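Gratiton Worktop Set: User Guide
Home | Guides | Spares | Contact
Last updated 25 October 2024

Section 2: Laying out the worktop

You have oiled the boards (Section 1) and let them dry overnight. If you skipped Section 1, go back. We'll wait.

1. Clear the counter. Post, keys and the charger that fits nothing should go in a drawer, where they will be happy.

2. Wipe the counter and dry it. A tray set down on a damp patch will slide about like a curling stone.

3. Put the cutting board down first, with the groove facing up. The groove catches juice. Upside down it catches nothing and the board rocks.

4. Place the tray beside the board, leaving around 2 cm between them for your fingers. Keep the tray empty until you start chopping.

5. Put whatever you mean to cut on a plate, close to hand. Plates are not included, whatever your brother-in-law read on the box.

6. Jars and bottles go at the back, against the wall. If you have to lean over a hot pan to reach the salt, move the pan.

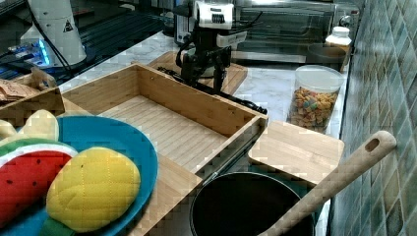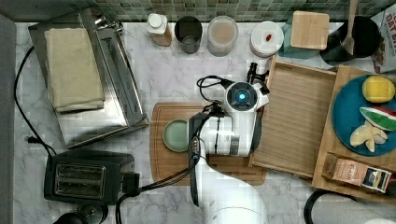 Fig. 2. Wooden trayware and a cutting board on a marble counter, with a plate of food at the side.

7. Stand the spatula in the pot, handle up, if you want it within reach while you lay out. Take it out before the pot goes on the heat.

Note: Soft toy fruit makes a good stand-in if children are helping you practise the layout. It does not need washing first and it rarely rolls off.

CAUTION: Do not put any wooden part in the dishwasher. Mirta Acuña on our spares desk has heard every version of "it was only the quick wash", and a new board is still item 396 on the order form.

CAUTION: Pans straight from the hob must not stand on the tray. Use a trivet.

8. Load the tray to no more than 80% of its area. You will want somewhere to put the onion.

Next: Section 3, Stains and regrets

40 comments | 2 shares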